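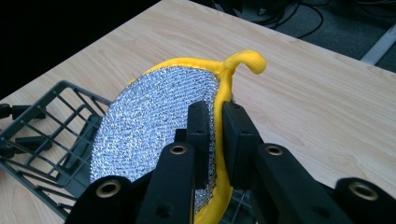 ## Filing a Combat Diary Entry

Members of the Dratix campaign write in character as pilots of the Lâm front. Entries are accepted under the following procedure.

1. Fly at least one full sortie on the Zutwood map and save the log.
2. Write the entry in the first person, using only what your pilot could have known.
3. Keep losses consistent with the log. A pilot reported killed may not return for 7 days.
4. Post the entry in the squadron forum with the sortie number in the title, for example "Sortie 948".

Entries for the current phase close on 18th November. Corrections may be made for two days after posting.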